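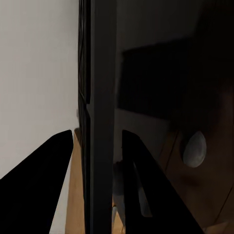
3 min read

I've been collecting practice runs for our simulated robot since the start of July, and my target is 900. I have 300. Ifeoma Uzor, who set the target, is being very nice about it.

The job is simple enough to explain to my mum. I steer the robot around a pretend house, get it to do something useful with the furniture, and the computer saves every move I make so the learning system can copy me later (bad habits included, sadly). Then the room gets shuffled and off we go again!

Dark, shiny furniture is my nemesis. We've got a room called Kolulstead that's full of it, and with the right hand up close and the fingers spread wide, I keep steering by the reflections by mistake. Black fingers against a dark glossy panel, too – lovely. Ifeoma says to keep those runs in as long as I get there in the end, so the wobbly ones stay and only the hopeless ones go in the bin. I binned 7 yesterday before lunch.

Vistham, the room with the pale cupboards, is a doddle by comparison and I've been rationing it as a treat. Tomorrow I'm back in Kolulstead from 8 in the morning, going in more slowly and from further to the left, and I'll post the new tally when I've got one.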